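Jumano hand kit, week two

The Jumano kit arrived from Holzer in November, in 3 boxes. I took the two-hand version with gloves and one wrist module, plus the Pokis control software on an 18 month licence. Fitting took an afternoon. The manual assumes you already own the right hex keys.

Bread is a decent test. A bun gives under the fingers and a pastry marks easily, so grip force shows up quickly. Our set-up at Ukbridge is a small table, a cutting mat for the grid lines and a bowl.

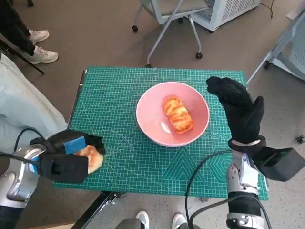 Grip and gloves

With the left hand closed on the bun, the black fabric leaves a fair bit of crust showing between fingers and thumb. Bare fingertips slipped on anything glazed – the gloves cured that, though they collect crumbs and need washing every 4 days.

Cables

My main complaint. They run outside the forearms and one lies across the mat, where it can drag on a bowl. Holzer sells a sleeve for this, separately. It ought to be in the box.

Software

Pokis loses its force limits after a restart. Save them to a profile first. I have asked support and will add the reply on Thursday if it comes.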